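Ginevra Negri
Saturday, December 26, 2020

Shop is closed until the second week of January, so I'm putting the loom notes here where I can find them again. Thread.

The new warp is for dish towels. Unmercerized cotton, natural white, with a stripe near each selvage in the rust from Fiore. I had two cones of the rust left and the color has been dropped, so when it's gone it's gone.

Warp is 10 yards. After loom waste I should get enough for the Ferkthorpe order and a few for the shop.

I went back and forth on the sett. The last batch was at 20 ends per inch and came off the loom a little sleazy in the plain weave sections. This one is at 22. Beats in square without me having to lean on it.

The loom is the same Plella I bought in 1995. Four shafts, six treadles. I replaced the tie-up cords this month and should have done it two years ago. The old ones had stretched unevenly and shaft three was sitting low.

If you get skipped threads on one side of the web only, check your cords before you blame your threading. I re-sleyed a whole warp once before Liliana Palumbo came over and looked underneath.
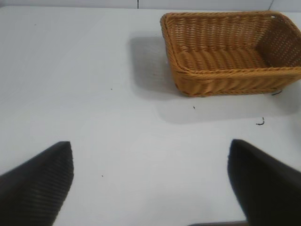 Weft is the same cotton as the warp. I tried a cotton-linen blend from Seveck on the sample and liked the hand, but it shrank more than the warp did and the hems puckered. Saving that for scarves.

Sample before washing was 20 inches wide. After a hot wash and a tumble dry it was 18 and a bit. I cut the towels long to allow for it.

Hems: turn twice, press, machine stitch. I used to do them by hand. Italo De Luca sews his on an old straight-stitch machine and they hold up better than mine did, so I changed.

Someone asked about the broken end on the towel I posted last week. I pin the new thread in, weave past it, and needle the tails back in after it's off the loom. Trim only after the first wash. If you trim before, the ends work loose.

Prices. Towels go up by two dollars in January — cotton went up and so did postage. Orders already placed stay at the old price. Zarmeena Bukhari and Gemma Parisi, that includes both of yours.

Still in stock from the fall: the gray twill towels, and one table runner, 76 inches, indigo with a white border. The runner has a small weaving fault near one end and is marked down. Ask and I'll send a close-up.

Sold out: the green check. I won't be repeating it in that yarn. There may be a version in the spring with a darker green.

Messages are fine over the break but I'll answer them slowly. Nothing ships until we reopen. Back to the loom, I have two more towels to go before I need to advance the lease sticks.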